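Kerley Block Set – README

Last touched 25 Jul 2023

Hi! If you found this folder through the club page, welcome. I'm Nazanin Hassanpour and I look after the files for the Kerley robotics club's block-picking project. The episodes were all made in simulation by students, mostly after class, so please be kind to the folder names (I've fixed the worst ones, I promise).

What's inside

There are 636 episodes in total. We train on 562 of them and keep the rest for testing – please don't mix the two, even if you're in a hurry! Each episode has its camera frames, joint positions for all six joints, the gripper command, and a short text file with the student's notes. Some notes are great. Some just say "ok".

The job is always the same: a six-jointed arm on a pedestal reaches down to small numbered cubes on the mat, picks the one it was asked for and sets it at a goal spot. The goal is in goal.txt as x, y, z in meters, measured from the middle of the mat. Omid Golestani wrote the reset script, which moves the cubes to new spots before every run, and it will sometimes put them very close together. We left those runs in. With a yellow 8 under the open fingers and another yellow block right next to it, you really find out if your grasp code is any good.
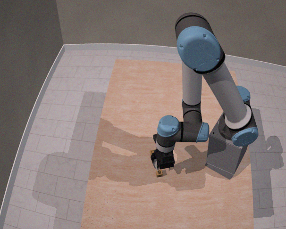
Timo Görtz asked if we could add a second light to soften the shadows, and whether old checkpoints would still load afterward. Good question, Timo! I'd like to try it in September as a separate set called Bridow, so nothing you've trained on this one has to change.

Getting started

Unzip everything into one folder and run check.py first. It plays back 2 episodes and complains loudly if a file is missing. If playback stutters, drop the frame size in config.txt (my old laptop needs this too). A full pass through the training part can take up to 100 minutes on the lab machine, so start it before lunch.

Known problems

A few early episodes have the gripper values flipped, so 1 means open. They're listed in flipped.txt and the loader handles them, but if you write your own loader, watch out!

Questions go to me or Kamran Zarei. Class projects are welcome to use the set, just put the club's name in your report and send us a copy – we love reading them.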